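Search this site Go

We use cookies to remember your settings. Accept Manage

Against the Shared Supply Cabinet
Torquil Swanson

Most offices buy pens the way they buy electricity, as a bulk service with one bill at the end of the quarter. I think this is a mistake, and the records from the two sites I looked after at Govholm show why.

The Draddale site kept a central cabinet. Staff took what they wanted and a standing order with Rostami refilled it every 90 days. The Fuvisance site gave each desk a fixed set at the start of the year and replaced items on request. Headcount was close to equal. In one year Draddale ordered 491 pens. Fuvisance replaced 17.

Price explains none of this gap. Both sites bought the same model from the same list. Nor does wear, as a ballpoint in daily office use lasts for months. The pens at Draddale left the cabinet, went to meetings, and settled in drawers, coat pockets and cars. The standing order then treated every missing pen as a used one.
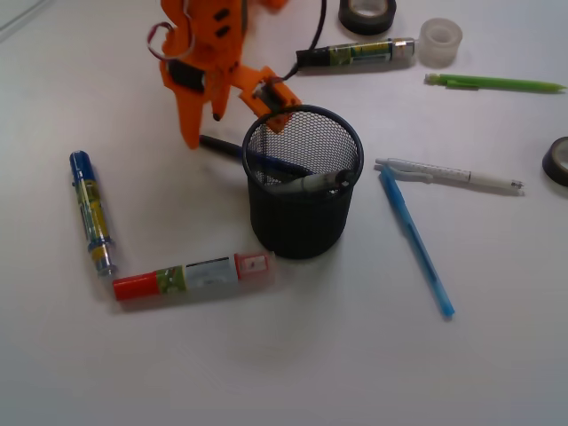
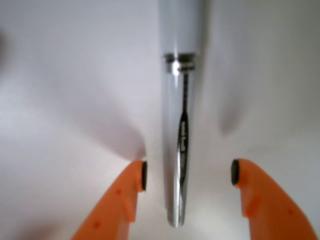
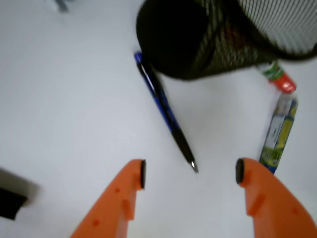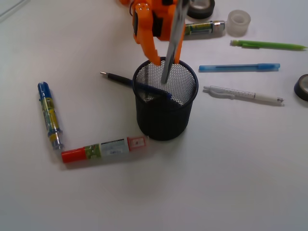
Pens and a black mesh desk cup.

A cabinet has no memory. It records withdrawals at best, and a withdrawal is a poor measure of need. A desk set has a count that its user can check at a glance, and a request for a new pen carries a small cost in effort. That cost is the control. It should be low enough that people with a dead pen will ask and high enough that people with a working one will not bother.

The usual objection is that rationing pens insults adults. I have some sympathy for it. A sign-out sheet would be worse than the waste it prevents, and I would not defend one. A fixed set with free replacement asks for one short message. In March I reviewed the requests at Fuvisance and found 2 complaints, both about ink color.

The harder objection is labor. Someone has to hand out the sets, and that time may cost more than the pens. For pens alone it probably does. The same cabinet also held staplers, batteries and toner, where the sums are larger and the habits are the same.

Get new essays by email Subscribe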